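**Saturday, workshop notebook, Plernley. Started 9:15, coffee already cold.**

Scarf and cloth day. I've been putting this off since November because the pile had stopped being a pile and turned into a kind of landscape, and every time I wanted the salmon-pink one I had to dig through all the rest of it. So: no sewing today, no cutting, machine cover stays ON. Just sort, refold, decide what goes into the Pisa covers and what goes back in the drawer.

(Reminder of what Pisa is, for whoever picks this book up after me: the leaning set of cushion covers, where the panels are cut on a slant so the stripes run off the corner. The name stuck from the first sample, which leaned by accident. The current ones lean on purpose, or at least we say so.)

First thing I did was lay a few out without folding them at all, because I wanted to see how they'd sit next to each other when bunched. Flat swatches lie to me. I've picked two cloths that looked lovely side by side on the table and then looked like a bag of laundry the minute they were wrapped around a cushion, and I'd like not to do that again with the good fabric.

The big salmon pink is still my favorite. It has that black print of tangled branches and little leaves, quite dense in one part and then thinning out to a few twigs, and there's a rust-brown border on it that I had completely forgotten about. I'd been calling it "the pink one" in the plan, with a note saying "add brown edging." It has brown edging! I crossed the note out and felt very efficient.

The problem with the pink is where to put the branches. If the cover panel is cut straight across the print, you get a big black thicket and no background, and if I go too far the other way it's all plain pink with a stray leaf in one corner. There are white stripes toward one end too, and some dark decorative lettering beside them. I'd rather keep the lettering out of the panel. Half a word on a cushion always looks like a mistake, even when the letters are pretty.

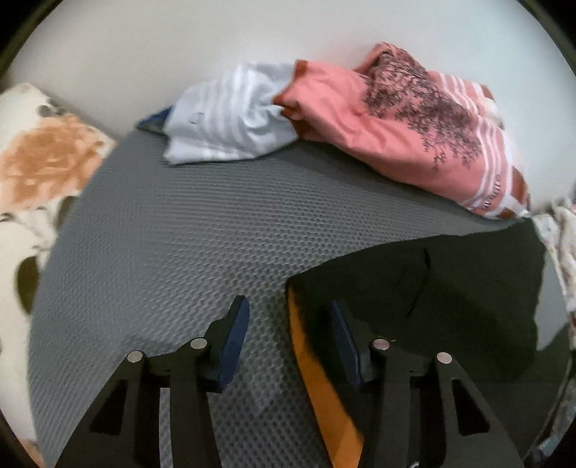 So the current idea is to use the thinning-out part, twigs only, with the rust border kept whole along the low side of the slant. That means the border does the work that piping would usually do, and I don't have to make piping, which anyone who has shared a bench with me will know I am in favor of. I pinned a paper pattern over it and moved it around for a good while. The best position wastes a long triangle on the left. I can live with that, a long triangle is useful, it'll make ties.

Then the pale blue-white with the brighter white stripes. I like it much more next to the pink than I expected. On its own I'd always thought it was a bit hospital, sorry, but against salmon it goes cool and fresh, and the stripes curve nicely when the cloth is gathered. The trouble is that it's thin. I held a single layer up to the window this morning and could make out the glazing bars through it, so it needs a lining or it needs to be doubled. Doubling is easier to cut but the stripes show through from the back layer and you get a sort of ghost stripe in between. Lining it with plain white muslin then. We have muslin. We will always have muslin.

Weighed the pale one while I was at it, on the kitchen scale, with the bowl: 426 grams, and then I realized I hadn't zeroed out the bowl, so that number means nothing at all. I'm leaving it here as a warning. Zero the bowl!

**10:40.** Stopped to write up the pressing test before I forget, because I did that in between.

I used the offcut of rust cotton from last month and not any of the good pieces. Iron on the middle setting, cloth between, pressed and left under the ruler until it cooled. Did it again with the iron a notch up. The second one is flatter, no question, but there's a faint shine along the fold line that I don't like, and it didn't go away when I steamed it from the back. So middle setting for everything until somebody proves otherwise, and always from the wrong side. The shine is visible only if you tilt it toward the lamp. I will always tilt it toward the lamp, that's who I am.

Also tried the Baysal sizing spray on the same offcut. Smells fine. One light pass makes the edge behave when you turn it under, two passes makes it feel like a paper bag. I wrote ONE PASS on the bottle in marker and I'd ask everyone to respect the bottle.

Bits for the shopping list while I think of them:

- thread, rust brown, a closer match than the one in the tin (the one in the tin is much more of a brick)
- glass-head pins, because I melted two plastic ones last week and one of them is now part of the pressing mat
- paper for patterns, the wide roll, 60 inch if they have it
- another fabric pencil, white, for marking on the dark stuff
- NOT more muslin

**11:20.** Plaid and the orange-tan.

These two I'd put down for the back panels, on the theory that backs can be busier because you mostly don't see them. The plaid is maroon, red-orange, pink and white, squares and stripes all over the place. I love it and it is exhausting. Every time I lay the slanted pattern on it, the squares turn into diamonds and the whole panel starts to look like it's sliding off the table. With the Pisa fronts already leaning, a leaning plaid back might be one lean too many. I cut a paper panel at the straight and one on the slant, laid them both down, walked to the door and turned round quickly to see which one bothered me. Highly scientific. The slanted one bothered me, but in a good way for two of the cushions and a bad way for the rest.

What I think I'll do is keep the plaid square to the grain on the back and let only the front lean. Then when you pick the cushion up and flip it, it sort of stands up straight again. That's quite a nice joke to have in a cushion, and it also saves cloth, so the accountant part of me is happy.

The orange-tan is softer. It has a slightly fuzzy edge that I want to keep visible somewhere, even if it's only as a flap over the opening. Turning it under would be a shame and it'd be bulky as well. I tried folding it three ways:

1. In half, then in half again. Too thick at the fold, and the layers creep.
2. In thirds with the edge on the outside. Good, but the edge gets squashed by whatever is next to it.
3. A loose roll-fold with the edge curling over. Takes up more space and looks the best. Going with this one for storage and I'll deal with the space.

Tredden, the upholstery place across the yard, always store their wool upright, and I've been meaning to steal that for a while. In a stack, whatever you want is at the bottom (law of nature). Upright, you can slide things in and out sideways, so long as there's something stiff in between to stop it all slumping into one lump. 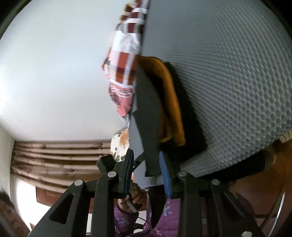 The slumping is the bit I haven't cracked. Plaid slumps toward whatever is soft beside it, and soft things slump back, and after a day you've got one big warm-colored dumpling. Something flat and rigid between them helps a lot, but it has to go right down, because if it sits high the bottom edges just meet up underneath and carry on as before. And it has to go in at an angle and then get straightened. Push it straight down and it catches the fold and drags the whole front layer down with it. I did that twice. The second time I said a word I won't put in the notebook.

Other thing about upright storage: it really matters which way the fold faces. Fold up, and you can run a finger along and find what you want by feel. Open edges up, and you grab one layer, pull, and the cloth comes out like a magician's handkerchief. I had both kinds going at once this morning without noticing. Everything I've redone so far is fold up, and I'd like to keep it that way, please.

**12:30.** Lunch, and then measured the rest while my hands were clean.

The rust cotton (the whole piece, the one the offcut came from) is 49 inches across, which is tighter than I'd planned for. The layout on the wall assumes more. It still fits if the ties come out of the pink triangle and not from the rust, so that's settled: ties are pink. I've changed the layout sheet in red. If you see a version without red on it, it's old, bin it.

Color plan as of now:

- **Cover A:** pink front, twigs, rust border low. Plaid back, straight grain.
- **Cover B:** pale blue-white front, stripes leaning left, muslin lining. Orange-tan flap on the back with the fuzzy edge showing.
- **Cover C:** undecided. Possibly navy, if there's enough of it, and I haven't got it out and measured it yet. If not, plaid on both sides and we all just wear sunglasses.

I did think about putting the pale and the plaid together on one cover and I want it written down that I tried it and it was bad, so that I don't try it again in a month. The plaid eats the pale one alive. You can't see the stripes at all after a second of looking, your eye just goes straight to the maroon.

**2:15.** Stitch sample for the flap. Zigzag pulls the fuzzy edge flat, straight stitch set well back leaves it alone. Straight stitch it is, long, with the rust thread even though it's the wrong rust. Good enough for a sample. I fed it through slowly and the lower layer still crept a little, so baste first. Yes, by hand. Yes, I know.

Pin box is down to almost nothing, the label says 200 and I'd love to know where they all go. Check the mat. Check your sleeves.

Still to do next time:

- get the navy out and measure it
- wash test on a corner of the plaid before it goes anywhere near white muslin (the maroon worries me)
- trace the slanted pattern onto card, the paper one is getting soft at the corners
- ask Tredden what they use between their wools and whether they'd part with an offcut
- weigh the pale cloth again, bowl zeroed

Window latched, iron unplugged, checked it twice. Left the pink one out on purpose with the pattern pinned to it, so please don't fold it.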